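Posted 21 Nov 2025 by the Cutano infrastructure team

We use cookies to remember your preferences and measure site traffic. Accept | Manage settings

Minutes: signing and key handling, November meeting

Minutes of the previous meeting were accepted without changes.

Item 1. Ed25519 migration in Jorneo
The Python client now signs release manifests with Ed25519. The Java client still produces ECDSA signatures over secp256k1 and will do so until the next minor version. Of 1,091 manifests in the archive, 3 failed verification under the new library. All have high-S values, which the old verifier accepted and the new one rejects. Agreed to normalise S on import and log the original bytes. The stored manifests will not be rewritten.

Item 2. Unicode in signed messages
Package names containing composed characters hash differently depending on the client. The test string "Vũ" gave two digests, one from NFC input and one from NFD. Agreed that all clients normalise to NFC before encoding to UTF-8. The message prefix and varint length are computed after normalisation. The spec wording will be changed to match.
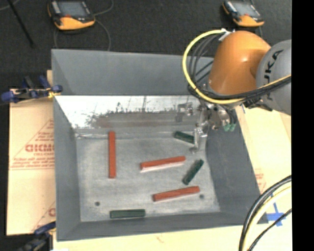 Robot arm over a grey bin holding red and green bars.

Item 3. Revocation list
The Stolen list is currently fetched at startup only. Proposal to poll it every 100 seconds was discussed. Load on the mirror was considered acceptable, with a typical response of around 2 kB. Agreed, with a conditional GET and a signed timestamp in the header. Clients that can't reach the mirror keep the cached list and raise a warning. Whether to fail closed after a set period was deferred.

Item 4. Test vectors
Published vectors cover valid signatures only. Malformed DER, wrong recovery ID and an empty message are to be added before the Java work starts.

Actions
- S normalisation patch and import log: Jorneo maintainers
- NFC wording in spec: Cutano
- Negative test vectors: Cutano
- Fail-closed options, short paper for next meeting: open

No other business.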